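February 10, 2019
Mustbridge workshop, side table with the drawer

Back on the grey table today, after far too long spent on the shelving. I had meant to do no more than wipe it down and put it back where it belongs, but one thing led to another (it always does with this table) and I ended up giving it most of the afternoon, so I had better write it up properly while I still remember which screw went where.

The drawer has been grumbling since November. It would come out nicely for the first hand's width and then dig its heels in, and whoever was pulling would give it a good tug and send everything on the top skating about. I took it right out and turned it over on a blanket. The left runner had a lump of old parcel tape stuck in it, folded up small and gone hard, and there was a good pinch of grit behind that. I picked out the tape with the bent tweezers, brushed the channel, and put a little candle wax along both sides. I know Pramik sell a proper dry spray for this and we have a tin of it somewhere, but I couldn't find it and the candle was in my pocket.

Two of the screws on the right runner were loose as well. One nipped up fine. The other just went round and round, so I packed the hole with a matchstick and a dab of glue and left it while I had my tea. It feels firm now but I wouldn't lean on it, and if anybody is in before me, please be kind to that side for a day.

What came out of the drawer, for the record: the short steel rule we all thought had gone to the Flores job, a great many rubber bands, a dead battery, the instructions for the old kettle, and a Grukora order slip, number 1397, which I have pinned on the board in case it still matters to someone. The rule is back on its hook. The rubber bands have gone in the jar by the window, and the rest I threw away. Nothing has gone back in the drawer yet and I would love it to stay that way until we have decided what it is for. My own vote is for the sorting cards and pencils, laid flat, and no food!

The measuring, as I was there with the tape anyway: 233 mm from the back wall to the rear edge of the top once the table is pushed home, which leaves room for the plug. I needed 18 mm of packing under the back leg to get it level, and that is far more than I would have guessed from looking at it. The floor in that corner really is dreadful. I used offcuts, taped together, and they want replacing with one decent block when somebody is next at the saw.

I like to try a drawer with things standing about on the top, as that is how it gets used in real life, so I put out what was to hand, namely the small white rice bowl, a plastic water bottle and a green snack packet. The bottle is the one to watch, as it will roll if you give it half a chance. I did about a dozen slow pulls and then a few careless ones. The bowl never shifted. There is still a faint scrape in the last inch or so, which I think is the front panel catching and nothing to do with the runners.

Still to do: look at that scrape, tighten the black handle from the inside, find the tin of spray, cut the block for the leg. The bowl needs to go back to the kitchen as well.

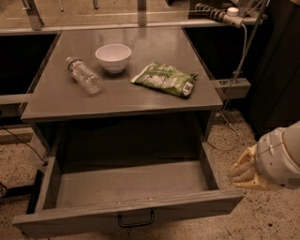 Side table, drawer pulled out and empty, with the bottle, bowl and green packet on top.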